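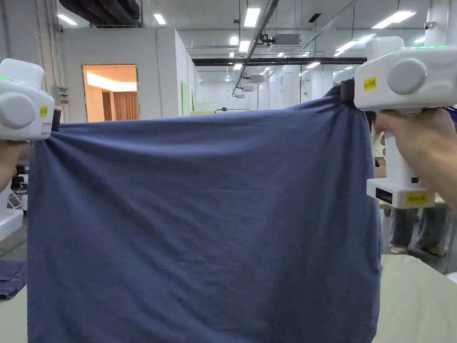 Citlali Palacios has run the textile care desk at Rivadeneira for 11 years. The company rents out and launders workwear and plain cotton goods, and her desk writes the handling sheets that go out with every contract. Most of her time goes to cotton, and most of the complaints she reads concern dark cotton that came back creased, faded or out of square. We spoke on Sun 16 June, a day when the pressing line was shut down for belt changes.

She begins with the corners. "People pick up a wet garment in the middle and shake it," she says. "The weight goes to one side and the cloth dries that way. Hold it by two corners, at the same height, and pull until the top edge is straight. Then look at what the cloth does underneath."

What it does, in most cases, is crease on the diagonal. Palacios calls these pull lines. They start at the point where the cloth is held and run down toward the center. Pull lines in a dry garment that vanish when the tension comes off are of no interest to her. The ones that stay were set in the dryer, and no amount of hand smoothing will take them out. Those go back for steam.

Her sheet for heavy cotton asks for a load no more than two thirds full, a wash at 40 degrees Celsius and removal from the drum within 2 minutes of the end of the spin. The last figure is the one customers argue with. "They tell me it can't matter. I had the same cloth left in the drum for 17 minutes, and it took a second pass on the press. A second pass costs money and puts a shine on navy."

Shine is a subject she returns to several times. Navy and black show it first, along seams and at doubled edges such as hems and plackets. The cause is a hot, dry plate on the face side of the cloth. She has dark items turned inside out before pressing and keeps a damp press cloth at each station. For a customer without a press, she recommends a steam iron used from the back, moved along the grain, with the seam allowances opened first.

On folding, Rivadeneira uses a method from an older manual written for the Lidovari laundry, which closed before she was hired. The garment is held up by its top corners, lowered onto the table face down, and smoothed from the center outward. The sides come in next, then the length is folded in halves. "The manual says thirds. Thirds put a crease across the chest. We changed it to halves and wrote it in the margin, and the margin is still where it is."

Small bunches near a corner are the usual fault at this stage. A bit of fabric gets caught behind the hand and is folded in with the rest. It presses flat under the stack and comes out as a hard, short crease. Her instruction is to let go of that corner, free the cloth and take hold again at the edge.

She is less strict about storage. Shelves are better than hangers for heavy knits, and either will do for woven cotton. Stacks of navy are kept away from windows. The Draris depot lost a run of overshirts to fading along one fold, where the stack faced the daylight all summer. The Nallico depot has the same windows and put up blinds.

A revised sheet is due in September. It will drop the section on starch, which few customers order now, and add a page on measuring a garment before and after its first wash. Palacios wants the width taken at the hem as well as the chest. "If the hem has moved and the chest hasn't, I know where to look. With one number I'm guessing."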